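1/ I run the dish room at the Warnholm canteen in Jisudthorpe. We serve 401 lunches on a full day. In November 2019 we started using a robot arm to rack bowls, and people keep asking what that did to our jobs, so I'm writing it down.

2/ The arm came from Murnireo. We call it Châu, after the street the old kitchen was on. It does bowls. It does not do cutlery, trays or anything with food stuck to it.

3/ There are 9 of us on the crew, same as before. Nobody was let go. Two people moved from racking to the serving line – one asked to, one didn't and told the manager so. 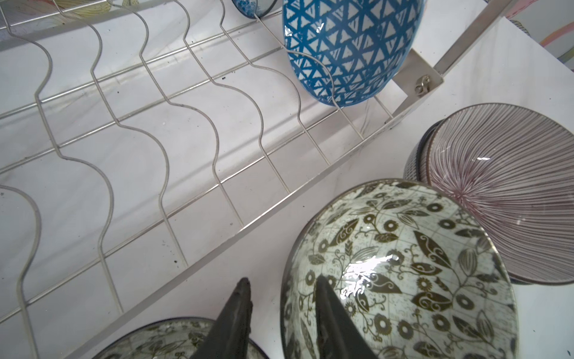 *Last changed: December, posts 5 and 7 reworded*

4/ Our bowls don't match. Blue ones with triangles, olive ones with leaves and daisies, one with purple lines like a sunburst. A person grabs any of them without thinking. The arm has to find the rim each time, and a shiny glaze gives it trouble.

5/ Speed: Rigoberto Chávez racks a load of bowls in 70 seconds. The arm takes 85. It doesn't get sore wrists, and Rigoberto did.

6/ What changed most is the kind of tired. Sơn Ninh used to go home with her back hurting. Now she watches the arm, clears jams and wipes down the white counter, where specks collect under the rack. She says her feet hurt more and her head is busier.

7/ We asked for a pay step for whoever minds the arm. Got it after the second meeting – small, but it's on the payslip.

8/ Still open: who gets called when it stops during lunch. Right now that's me, on my break. I've asked for a second person to be trained and I'm waiting for a date.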